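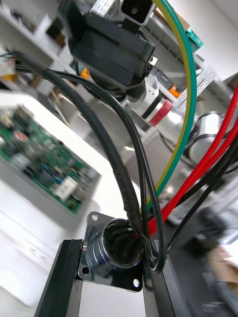

Hum on the main speakers at the Brimness hall, ticket 629, reopened in August by Amber Smits. The hum is steady, does not change with the faders, and is loud enough to hear from the back row during speech. It was reported once before and closed after a cable swap that seemed to help. Since then people have been trying things on their own, including a plug adapter that lifts the ground, so this goes first: the green-and-yellow wire is the safety earth and it stays connected, whatever else gets tried. If the hum goes away when the earth is off, the hum is not fixed. Put it back and keep reading.

Support > Audio > Fixed installs > Hum and noise

3 min read

Equipment: Halberg mixer at the rear desk, Jansen amplifier in the side closet, long balanced line between them under the floor. Laptop on the desk for music. Projector fed from a wall outlet near the stage.

Reported: Hum on left and right, worse in the evening. No hum on the headphone output of the mixer.

First pass (Amber)
Muted every channel. Hum still there. Pulled the master fader down. Still there. Turned the mixer off at the switch. Still there, slightly lower. Unplugged both line cables from the amplifier inputs. Gone. Amplifier is quiet by itself.

Plugged the left line back in with the other end hanging free at the desk. A little hiss, no hum. Connected it to the mixer and the hum came back.

Kristof Van Damme replied:
That points to a ground loop between the desk and the closet. Can you check what the hum sounds like? A low, round tone is usually the mains frequency getting in on a cable. If it is buzzier and sits at 100 Hz, look at power supplies and loops first. A tuner app on a phone is good enough for this.

Amber:
Tuner app says 100, within a hertz or so. Definitely buzzy.

Second pass (Kristof, on site)
Unplugged the laptop charger. No change. Unplugged the laptop audio cable. Hum dropped by more than half. Unplugged the projector video cable from the laptop. Hum gone completely, even with the audio cable back in.

So the path is projector, video cable, laptop, audio cable, mixer, amplifier. The projector and the closet are on different circuits, with a long run of building wiring between them.
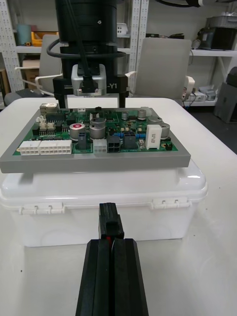

Green board in its gray tray, on the white storage box.

What we tried
1. Moved the desk power strip to the same circuit as the closet. Hum lower, still audible.
2. Swapped the video cable for a shorter one. No change.
3. Put an Aruritz isolation box in the laptop audio line. Hum gone with everything connected.

The isolator needs no power. It has to go on the laptop output before the mixer. Putting it on the amplifier side also works but takes a little off the bass, so don't leave it there.

Left to do
Amber to label the isolator so it doesn't get packed away with the laptop leads. Kristof to remove the ground-lift adapter from the closet and throw it out. Test again in the evening with the stage lights on, at about the level used for a talk.

Amber, 7:40 p.m.:
Tested with lights on and projector running. No hum at normal level. With the amplifier all the way up there is hiss but no tone. Adapter is out. Closing.

Status: resolved

Last updated: August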